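Clundano Opens a Public List of Typing Mistakes That Lead Somewhere

Flimcombe – The small online humor magazine Clundano is starting a new section in July, and it is made fully from mistakes. The section is called Wrong Door. It collects misspelled words which, when a person types them into a search box or an encyclopedia, bring them to a real page about something else.

The idea came from Rūta Hunt, editor of the magazine. She wanted to read about bread and typed "beard" by accident. She then spent the whole evening with the history of beards, and the dough stayed in its bowl until the next morning.

"I was a little ashamed, but I also learned many things," said Hunt. "I asked our readers if this happens to them. I expected a few polite letters. We received 143 in the first month, and some of them were very long."

From these letters the editors chose the first entries. Among them are a reader who looked for "marital arts" and stayed to read, a student who prepared a talk on the dessert climate, and a grandfather who wanted to buy a new "manger" for his office. Each entry gives the word that was meant, the word that was typed, and a short text by the reader about what happened after.
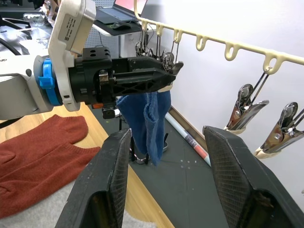 How to send a mistake

Everybody can take part, and it costs nothing. The text should have no more than 200 words and can be sent by the form on the Clundano website. The mistake must be a true one. The editors know that this is difficult to check, and they will trust the readers.

Mistakes from other languages are also welcome, if the reader adds a short explanation in English. Sarmīte Org, who edits the letters, reads four languages and makes typing mistakes in all of them. She asks readers not to send mistakes made by the automatic correction of a phone. "The phone has its own sense of humor, and we want yours," she said.

The printed book

At the end of the season the best entries will be printed in a small book by the publisher Lazarević, with drawings by Rimantas Vanags. The first printing will be 1000 copies. Every reader whose text is in the book will receive one copy by mail.

The book will be checked by two proofreaders. Normunds Koppel, one of them, has asked for a clear sign next to each mistake that must stay in. He already corrected the first sample chapter completely, and it had to be typed again from the letters.

About Clundano

Clundano publishes short comic texts, letters and invented dictionaries. New pieces come out every week except in August.

Contact for press: Colleen Nguyen, Clundano, Flimcombe. Sample pages and drawings can be sent on request. Please write "Wrong Door" in the subject line – other spellings will also be read.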